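Vavville Shared Workshop, Build Group
Minutes, January meeting (Tuesday, 7:30 pm)

1. Previous minutes approved without changes.

2. Handheld grippers. Jaw opening on the second unit measured at 80 mm; target is 110 mm. Linkage to be redrawn and reprinted before the next meeting. Rokard springs kept for now. The Hasari set was judged too stiff.

3. Power. Battery run time is some 45 minutes per charge. No change agreed.

4. Cloth handling. Work at home continues with scarves and jackets. Agreed to log slips by fabric type.
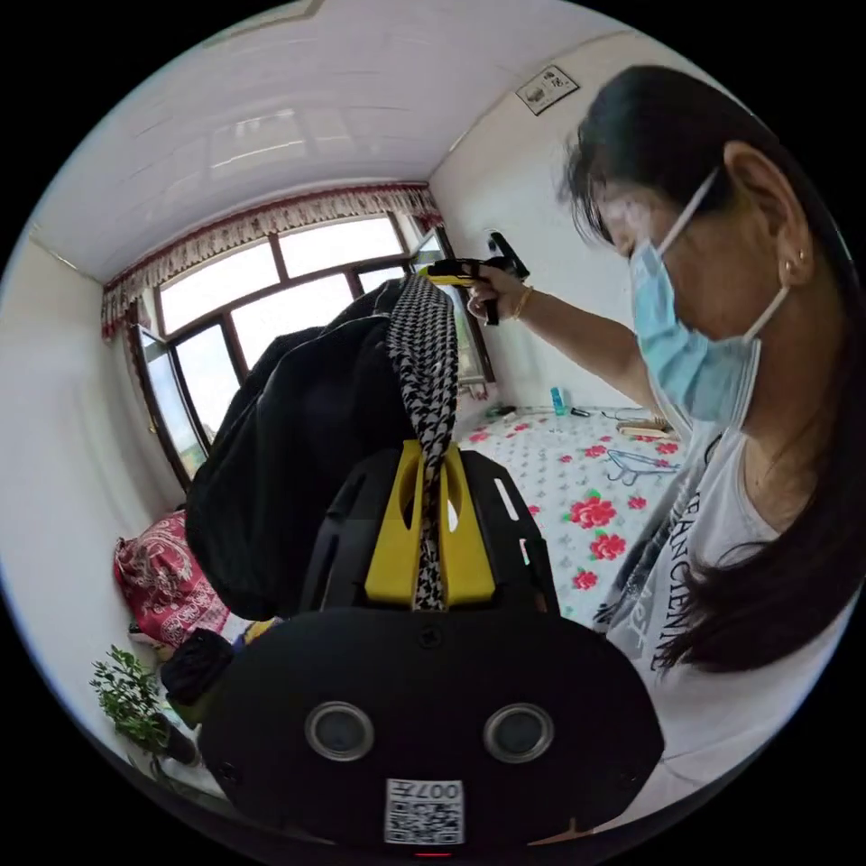
Fig. 1. Houndstooth scarf held in the yellow clamp over a black garment; second handheld gripper raised behind.

5. Budget. 100 dollars approved for filament and Brouwer bearings.

Meeting closed 8:45 pm.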